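Kofler Kundendienst, Abteilung Aufbewahrung und Wohnaccessoires
Vorgang 114
Betreff: Motivbox aus der Serie Tredanby, Deckel schwergängig, Rückfrage zur Motivvariante
Gemeldet von: Leszek Michalski
Eröffnet: Freitag, 26. Januar 2018
Priorität: normal
Status: geschlossen

Meldung des Kunden

Sehr geehrte Damen und Herren,

die kleine Motivbox der Serie Tredanby habe ich im vergangenen Mai über den Fachhändler Wornthorpe bezogen. Seit einigen Wochen lässt sich der Deckel nur noch mit erheblichem Kraftaufwand abnehmen. Beim Aufsetzen bleibt er an einer der Schmalseiten hängen und muss nachgedrückt werden. Die Box wird bei uns täglich geöffnet und enthält ausschließlich Kleinteile, sie ist nach meiner Einschätzung nicht überfüllt. Ein Sturz ist mir nicht bekannt.

Ferner bitte ich um Auskunft, welche Variante des Motivs ich erhalten habe. Auf dem Lieferschein ist lediglich die Serie vermerkt. Sollte ein Ersatzdeckel erforderlich werden, lege ich Wert darauf, dass er zum Unterteil passt.

Mit freundlichen Grüßen
Leszek Michalski 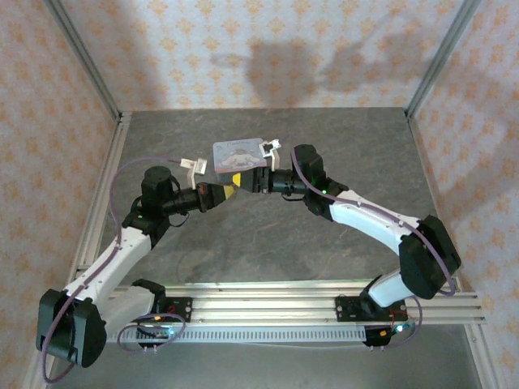
Der Kaufbeleg liegt mir vor und kann auf Verlangen nachgereicht werden. Die Umverpackung habe ich nicht aufbewahrt.

Eintrag 1, Kundendienst

Eingang bestätigt. Der Vorgang wurde der Warengruppe Kleinbehältnisse zugeordnet. Der Kunde wurde um folgende Angaben gebeten:

Standort der Box (Raum, Nähe zu Heizkörper oder Fenster)
Art der Unterlage
Bisherige Reinigung, verwendete Mittel
Verhalten des Deckels im leeren Zustand
Nahaufnahme des Aufdrucks

Bis zum Eingang der Antwort wurde empfohlen, den Deckel nicht mit Werkzeug anzuheben. Von Schmiermitteln jeder Art ist ebenfalls abzusehen, Öl und Silikonspray können den Aufdruck angreifen.

Eintrag 2, Antwort des Kunden

Zu den Punkten nehme ich wie folgt Stellung. Die Box steht auf einem Tisch mit grauer Platte in Steinoptik. Ein Heizkörper befindet sich an der gegenüberliegenden Seite des Raumes, direkte Sonne fällt nur am späten Nachmittag ein. Gereinigt wurde bislang mit einem feuchten Tuch und gelegentlich mit dem Oberflächenreiniger Skongate, den wir auch für die Tischplatte verwenden. Im leeren Zustand klemmt der Deckel unverändert.

Zum Motiv: Es handelt sich um die Ausführung mit dem kleinen weißen Hasen, dessen Ohren innen rosa sind, und der großen fliederfarbenen Schleife. Eine zweite, kleinere Schleife sitzt unten am Hasen. Ob diese Angaben zur Bestimmung ausreichen, vermag ich nicht zu beurteilen. 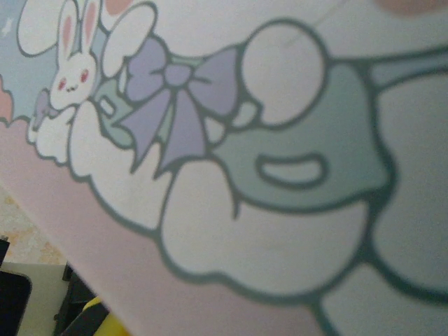
Eine Artikelnummer konnte ich an der Unterseite nicht auffinden. Dort befindet sich lediglich der Rest eines Etiketts, der nicht mehr lesbar ist.

Eintrag 3, Kundendienst

Die Angaben wurden mit den Unterlagen der Serie abgeglichen. Die Variante mit Hase und fliederfarbener Schleife wird intern unter der Motivnummer 19 geführt. Deckel und Unterteil dieser Nummer sind weiterhin einzeln lieferbar. Die Maße sind innerhalb der Serie einheitlich, sodass auch Deckel anderer Motive passen würden. Ein Motivwechsel wird vom Kunden nicht gewünscht.

Als mögliche Ursache kommen Rückstände des Reinigers in Betracht. Mittel mit pflegenden Zusätzen hinterlassen am Deckelrand einen Film, der Staub bindet und mit der Zeit aufträgt. Es wurde um Durchführung der nachstehenden Schritte gebeten.

Schritt 1: Box vollständig leeren, Deckel abnehmen und mit der Innenseite nach oben auf ein weiches Tuch legen.

Schritt 2: Den umlaufenden Rand des Deckels und die Oberkante des Unterteils mit lauwarmem Wasser und einem Tropfen Handspülmittel abwischen. Die bedruckten Flächen dabei aussparen.

Schritt 3: Beide Teile getrennt voneinander trocknen lassen, mindestens 4 Stunden, bei Zimmertemperatur. Kein Föhn, keine Ablage auf dem Heizkörper.

Schritt 4: Den Deckel auf ebener Unterlage gerade von oben aufsetzen und gleichmäßig andrücken. Danach um 180 Grad drehen und den Vorgang wiederholen. Bitte vermerken, ob er in beiden Richtungen an derselben Stelle hängen bleibt.

Eintrag 4, Antwort des Kunden

Die Schritte wurden in der angegebenen Reihenfolge ausgeführt. Am Rand des Deckels löste sich ein klebriger, leicht grauer Belag. Das Trocknen erfolgte über Nacht. Der Deckel lässt sich seither leichter abnehmen, bleibt jedoch in einer der beiden Richtungen nach wie vor etwas hängen. Nach dem Drehen sitzt er einwandfrei. 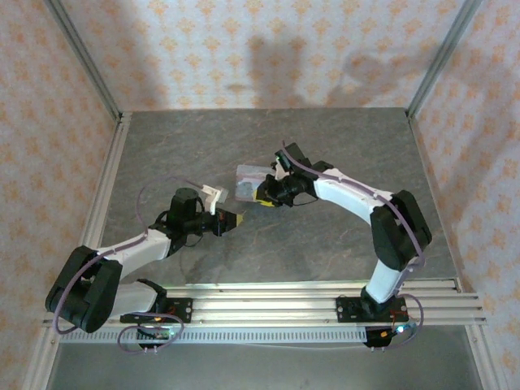 Zur Ebenheit der Unterlage kann ich mitteilen, dass ich eine Wasserwaage angelegt und keine Abweichung festgestellt habe. Die Box wackelt auch nicht, wenn sie ohne Deckel auf der Tischplatte steht. Wenn es sich vermeiden lässt, möchte ich den Deckel nicht dauerhaft gedreht verwenden. Die Figur steht dann zur Wand hin auf dem Kopf.

Eintrag 5, Kundendienst

Der Befund spricht für einen geringfügigen Verzug des Deckels. Das Unterteil ist nach Lage der Dinge nicht betroffen. Die Sachbearbeitung hat die Lieferung eines Ersatzdeckels mit der Motivnummer 19 freigegeben, Kosten entstehen dem Kunden nicht. Der alte Deckel braucht nicht zurückgesandt zu werden. Die Lieferzeit beträgt etwa 3 Wochen.

Für die weitere Pflege wurde empfohlen, auf Skongate an der Box zu verzichten und nur ein leicht angefeuchtetes Tuch zu verwenden. Für die Tischplatte bestehen von unserer Seite keine Einwände.

Eintrag 6, Antwort des Kunden

Der Ersatzdeckel ist eingetroffen und passt in beiden Richtungen. Die Farbe des Deckels erscheint mir eine Spur heller als die des bisherigen, was ich nicht beanstande. Den alten Deckel bewahre ich vorerst auf.

Eintrag 7, Kundendienst

Rückmeldung zur Kenntnis genommen. Der Hinweis auf den Farbunterschied wurde an die Warengruppe weitergeleitet. Vorgang im Einvernehmen mit dem Kunden geschlossen.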